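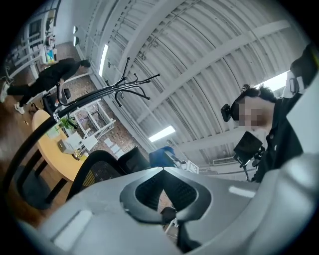

Office Chairs for Desk and Meeting Use
Jorthorpe Furniture Services
Catalog section 15: Seating
Page last reviewed July 31, 2023

Jorthorpe Furniture Services supplies office chairs to departments, project offices and shared workrooms. Two models are currently listed: the Notska, a gray plastic-backed chair with a mesh insert, and the Ultier, a black mesh-backed chair with a headrest. Both are supplied through Lambrechts under the present furniture agreement and may be requested by any department with an active furniture account.

Departments are asked to read the whole page before placing a request. The two chairs differ in back height, in the way the back is built and in the care they need, and a chair that has been assembled and used cannot be returned as new stock.

Notska chair
Catalog reference: 15-2

The Notska has a molded gray plastic backrest with smooth surfaces. A black mesh insert is set into the center of the back within a dark gray oval surround. The outer shell and the surround are separate parts, and the insert can be replaced without removing the shell.

The model is intended for general desk work, for meeting tables and for rooms in which several people use the same chair in the course of a day. It has few adjustments and can be set by a new user without written instructions.

Back: gray molded plastic shell with black mesh insert
Headrest: none supplied with this model
Seat height: adjustable by lever under the right side of the seat
Back tilt: free movement with one upright locking position
Replacement parts available: mesh insert, insert surround, gas lift, casters
Supplied: assembled

The tilt mechanism is mounted low behind the back and should be left uncovered. Jackets, bags and cables should not be hung over it. When the chair is stored against a wall, a hand's width of clearance should be left behind the shell so that the plastic does not rub on painted surfaces.

Marks on the gray shell are the most frequent subject of inquiries about this model. Light scuffs can usually be removed with a damp cloth and a small amount of dish soap. Abrasive pads and solvent cleaners dull the finish and are not to be used. Deep scratches are considered ordinary wear and are not grounds for replacement.

Ultier chair
Catalog reference: 15-3

The Ultier is a high-backed chair for people who remain at one desk for most of the working day. The wide black mesh back runs down toward the seat, and a tall headrest stands above it. The mesh is under tension and should feel firm when pressed with an open hand. A back that sags or that has come away from its edge should be reported, and the chair should be taken out of use until it has been inspected.

Back: black mesh, wide pattern
Headrest: tall, supplied fitted
Seat height: adjustable by lever under the right side of the seat
Back tilt: adjustable resistance, lockable
Replacement parts available: headrest, gas lift, casters, tilt control knob
Supplied: in one carton, for assembly on site

The back mesh of the Ultier cannot be replaced on site. A torn back is exchanged as a complete part by Lambrechts, and the requesting department should expect the chair to be away during that period. A Notska may be borrowed in the meantime where stock allows.

The Ultier takes up more space than the Notska when reclined. Before ordering, departments should measure the distance between the desk and whatever stands behind it, whether a wall, shelving or another desk. In narrow rooms the Notska is the more suitable choice.

The Ultier is shown below in a room with a wood laminate floor and an exposed brick back wall. 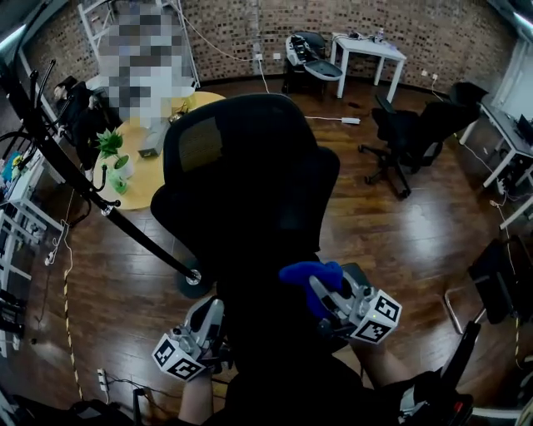

Choosing between the two models

A department furnishing a new room is not required to order a single model throughout. Many rooms are best served by a mixture — high-backed chairs at assigned desks and Notska chairs at shared tables. Orders that combine both models are delivered together.

The Ultier should be considered where a user has asked for head support or for a taller back. The Notska should be considered where chairs are moved often, where seating is shared, or where the room is also used for visitors. Neither model is suitable for use at a counter or drafting table, and neither should be used in place of a step stool.

Requests made on medical grounds are handled separately. They should be sent to the furniture office with the words "individual seating request" in the subject line. No medical details need to be included in the first message.

Floors and casters

Both models are delivered with soft-tread casters as standard. These are intended for wood, laminate, vinyl and other hard floors. Hard-tread casters for carpet are available on request and carry no additional charge when ordered with the chair.

Grit held in the casters can scratch a glossy floor. Casters should be checked whenever a room is cleaned, and hair, thread and tape should be pulled free before the chair is put back into use. A caster that no longer turns should be replaced. The stem pulls straight out of the base and the new one is pushed in until it clicks.

Floor mats are not supplied under this section. Departments that wish to order them should refer to the flooring pages of the catalog.

Assembly of the Ultier

Assembly is carried out by furniture staff unless the department has stated otherwise on the request form. Where a department chooses to assemble its own chairs, the following order should be observed.

1. Open the carton on a clear area of floor and check the parts against the printed list.
2. Press the casters into the base and stand the base upright.
3. Place the gas lift in the center of the base with its cover fitted.
4. Fasten the back to the seat by hand, leaving all bolts slightly loose.
5. Lower the seat onto the gas lift and sit down once with full weight.
6. Tighten the bolts with the key supplied, then fit the headrest.

The key should be kept with the department's copy of the delivery note. Bolts should be checked again after the chair has been in regular use for 2 weeks.

Setting the chair

Seat height is set first. The feet should rest flat on the floor, with the thighs supported and the shoulders relaxed when the hands are on the desk. A footrest may be requested where the desk is too high for this position and cannot be lowered.

Back tilt is set next. On the Ultier, the resistance knob should be turned until the back follows the user's movement without pushing the user forward. The headrest is set last, with the user seated fully back in the chair. It is intended for support during pauses and telephone calls and need not touch the head while the user is typing.

Chairs in shared rooms should be returned to the upright position at the end of use.

Cleaning and general care

Mesh should be vacuumed with a brush attachment at low suction. Spills should be blotted promptly and the area wiped with clean water. The chair should be left to dry in an open room, away from direct heat. Bleach and scented sprays are not to be used on either model.

Adhesive labels should not be placed on the mesh or on the gray shell. A property tag is attached under the seat before delivery, and this tag is to remain in place for the life of the chair. Departments that need to mark chairs by room may use the hanging tags supplied with the delivery note.

Availability and delivery

At the date of review, 73 Notska chairs were held in stock. The Ultier is ordered from Lambrechts as requests are received, with the next combined order planned for November. Departments that need high-backed seating before then may ask to be placed on the list for returned chairs, which are inspected and cleaned before being issued again.

Deliveries are made to the room named on the request form. The room should be unlocked, and the path from the door to the place of use should be clear of boxes and cables. Packaging is removed by furniture staff on the same visit. Old chairs are collected only when this has been entered on the form.

Faults and repairs

A chair should be withdrawn from use at once if the seat sinks under weight, if the back does not hold its locked position, or if any part of the base is cracked. A note should be tied to the chair and the fault reported with the catalog reference and the number on the property tag. Departments should not open the gas lift or attempt to repair it.

Structural parts are covered for 3 years from delivery. Casters and mesh inserts are treated as wearing parts and are supplied from stock when needed.

Contact

Questions concerning this section should be addressed to Nazmiye Ersoy, Seating and Workroom Equipment, Jorthorpe Furniture Services. Requests for chairs are accepted on the standard furniture form only.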